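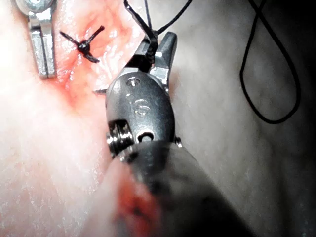
Kosudura Opens Enrollment for Expanded Suturing Skills Course at Gagnon

GAGNON, August 13, 2018 – Kosudura, a provider of continuing education for surgical teams, today opened enrollment for the expanded edition of its suturing skills course. The course will be taught at the Gagnon Training Center and is open to surgical residents, practicing surgeons, and operating room nurses who assist in procedures involving stitching.

The course deals with the handling of suture thread, from the first pass of the needle to the final knot. Participants practice picking up and holding the strand, keeping even tension on both ends, tying and securing knots, and trimming the tails. A new section covers work in narrow spaces, where the thread must be held and guided by the jaws of an instrument and the hands are kept at a distance from the stitch.

Black thread will be used in all beginning exercises. It is easy to see against the pale practice pads and allows instructors to spot a twist or a loose loop early. Participants move on to finer and lighter-colored strands in the second half of the course.

"Good stitching depends on habits that are formed over many hours of practice," Kosudura said in a statement. "The expanded course gives participants more of those hours, with an instructor close at hand."

The course runs for 11 sessions, up from 6 in the previous edition. Each group is limited to 65 participants, who are divided into small teams for bench practice. Since the course was first offered, 419 people have completed it.

Practice pads and thread are supplied by Sodis, which has provided materials for the course since its first edition. Under a renewed agreement, Sodis will also furnish each participant with a take-home set containing two pads, a supply of thread, and a printed guide to the knots taught in class. The sets remain the property of the participant.

A satellite group will be held in Irnow for participants who are unable to travel to Gagnon. The Irnow group follows the same schedule and uses the same materials. Places there are fewer, and applicants are asked to state their preferred location when they enroll.

Applicants must provide proof of current training or employment in a clinical setting. No earlier course work with Kosudura is required. Those who completed the previous edition may enroll in the new section alone at a reduced fee.

Enrollment closes at the end of August. Forms may be requested from the Kosudura education office or collected in person at the Gagnon Training Center reception desk.

About Kosudura
Kosudura offers practical courses for surgeons, nurses, and other operating room staff. Its main teaching rooms are located in Gagnon.

Media contact: Kosudura Press Office, Gagnon

###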